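Hunico group reports grasp ranking method trained on failed picks

March 27, 2020

Researchers at the Hunico robotics laboratory have released a technical report on a grasp selection method for cluttered bins that learns mainly from unsuccessful attempts. The method, named Kundis, scores candidate grasps proposed by an existing detector and reorders them before the arm moves. It does not require object models or class labels.

The report's lead author is Fitriani Sembiring. Sarahí Quintero wrote the motion planning software and ran the hardware trials.

Most learned grasping systems treat a failed attempt as a single negative label. Kundis divides failures into four types: no contact, slip during lift, collision with a neighboring object, and collision with the bin wall. Each type is predicted by a separate output of the same network, and the four outputs are combined into one cost. According to the report, keeping the wall and neighbor terms separate had the largest effect on performance when few objects remained and those objects lay close to a side of the bin.

Training used 2292 recorded attempts, all made on the physical system. Failure type was assigned automatically from finger position and wrist force readings, then corrected by hand where the two signals disagreed. The authors relabeled 370 attempts in this way. Most of these were slips first recorded as missed contacts, a confusion that arose when an object left the fingers within the first few millimeters of the lift.

In testing, the ranking step was compared with the detector's own ordering on the same set of 39 household items. Kundis reduced neighbor collisions and slips. The rate of missed contacts did not change, a result the authors attribute to errors in the depth image that ranking cannot correct. Ranking a full list of candidates adds a delay that the report calls small next to the time needed to plan the arm motion.
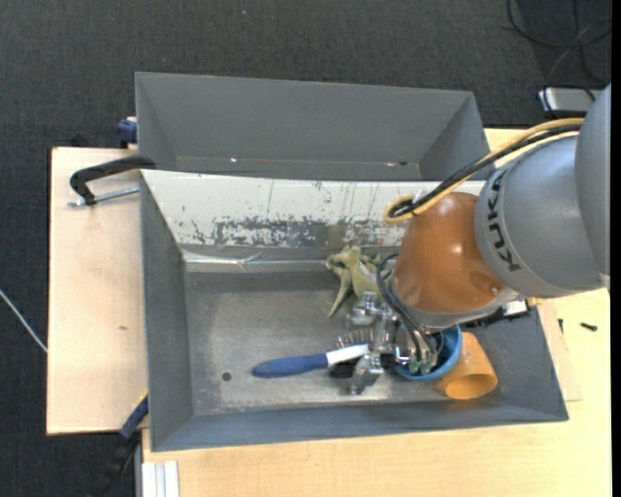 Item choice was intended to make neighbor collisions likely. Rigid, deformable and thin-walled items were mixed, and positions were not arranged by hand after the bin was filled. The report singles out round vessels and long-handled tools as the hardest pairing. When a bowl lies below the fingers and a brush beside the gripper, as they do under the KUKA arm, a grasp on the bowl's rim leaves little clearance for the gripper body, and the detector's score takes no account of this. A cup on its side next to the bowl narrows the choice of approach angles further.

Soft items remain a weak point. The network overestimates slip risk for plush material and tends to leave such items until last.

Sembiring said the next version will add a second viewpoint to address the depth errors. A longer run of 3000 attempts is planned for August at the Palacios test site, using a gripper supplied by Fakari. Quintero said the labeling code will be released before then, and the trained network will follow once the new runs have been checked.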